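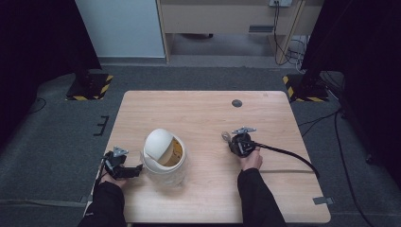

Small Bins at Uddale: Lids and Cleaning

Residents of Uddale are reminded that the small swing-lid bins for desks and bathrooms are now part of the monthly cleaning schedule. There are 384 of them across the buildings, and almost 145 were reported last quarter for lids that were missing or no longer seated properly.

A domed lid has to sit level on the rim of the bin. When it rests at a tilt, the flap does not swing freely and odors escape through the gap. Please lift the lid off completely before changing a liner, fold the liner evenly over the rim, and set the lid back with both hands.

Bins should be wiped inside and out with warm water and mild dish soap. Scouring pads are not recommended, as they dull white plastic. Yellowing on the inner surface is generally not a reason for replacement, and neither are pen or marker smudges – a cracked rim is.
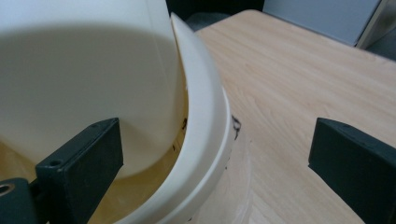
Cyril Rudd asked whether a lid from the Drikberg building could be used on a bin from Sakalauskas, as the two look much the same to him. They differ slightly in diameter, and lids should stay within their own building. Replacements may be requested at the Enine desk, extension 1480, on Wednesday mornings.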